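Review: Wudine, a planner that learns which stick to pick up first

I have spent most of June with Wudine, the open-source pick-ordering method from Tihomir Mujić's group, and I'm a fan. I went in expecting another paper repo that runs once on the author's laptop. What I got was a small, readable piece of software that taught me something about clutter, and I want to tell people about it!

The idea fits in a paragraph. Most tabletop picking code looks at the objects, scores a grasp on each one, and goes for the highest score. Wudine scores the grasp too, but then it asks a second question: if I take this one, how much easier does the rest get? It learns the answer from rollouts in simulation, with a little network that trains overnight on one ordinary graphics card (mine is four years old and it coped fine). There's no language model in the loop and no giant pretrained anything. You give it poses and shapes, it gives you an order and a grasp for the first pick, and after every pick it thinks again.

Setup

Installation took me one Sunday morning, coffee included. The simulator side runs on Narnus, which you may already have, and the scene files are plain text that you can edit by hand. The only snag was a version mismatch in the collision library. The fix is in the readme, just lower down than it ought to be.

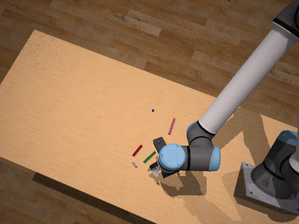
My first worry with any ordering method is whether the test scenes are hard enough to need one. Spread ten blocks a foot apart and a random order does as well as anything. Wudine's stock scenes, called the Stenby set, are built around thin bars and small blocks, and that turns out to be a mean choice in the best way. A thin bar has a good grasp across its narrow side and very little else, so a neighbor at the wrong angle can spoil it. In the layout I loaded first, the red and green sticks lie close together on the wood with a light-gray block near them, while the dark-blue cube sits off by itself. A greedy picker loves a cube like that. Wudine would often leave it for later and go after the crowded end while there was still space to work, which I didn't expect and now find completely sensible.

How it did

I ran 200 randomized layouts with the greedy baseline and the same 200 with Wudine, using identical grasp scoring for both. Greedy cleared the table without a single bump or drop in 329 tries out of 588, counting the repeat attempts on layouts it failed. Wudine needed only 211 tries in total to clear all of the layouts. That is a huge gap for something that adds barely a blink of thinking time per pick.

I like where the gain comes from, too. The grasps themselves are no better. What goes away is the chain of small accidents: a finger brushes a neighbor, the neighbor rolls a little, its pose estimate is now stale, and the next pick misses. Fix the order and most of those never start.

The viewer deserves its own mention. You can move the camera wherever you like during a run, and I got into the habit of backing off to the far end of the table to look at the approach from low down. From above, a fingertip and a stick can seem to overlap when there's really plenty of air between them. A low view, with the long finger just over the wood and the shadow right by its tip, settles the matter in a second. The room around it is furnished as well, with a desk and monitors behind the arm, which helps if you want to render training images that aren't all blank backdrop.
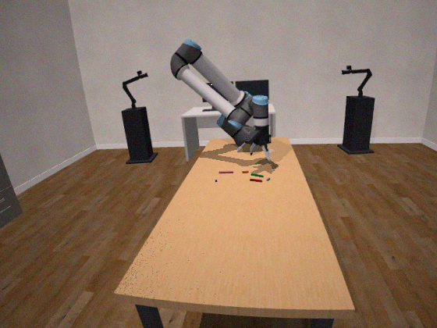 What I'd change

The shape library is small. Bars, cubes and short blocks are covered well, but anything round needs your own mesh and a bit of patience. I tried a set of bottle caps and the learned ordering was no better than greedy until I retrained.

It also assumes you know where everything is. With perfect poses from the simulator that's fine. When I added noise to the positions, the advantage shrank, though it was still there at the noise levels I'd expect from a decent depth camera. The Tomić branch is meant to handle uncertain poses directly. I've only read the code so far, and it looks promising.

And please, somebody, put a progress bar on the training script. I restarted a perfectly healthy run twice thinking it had hung.

Who should try it

If you teach a manipulation class, grab it now. Students can read the whole planner in an afternoon and see the effect of a change the same evening. If you already have a working picking setup with thin or awkward parts, the ordering module can be pulled out and put in front of your own grasp scorer with maybe a day of glue code. I'm doing that next with our parts tray, and I've already started on the config file.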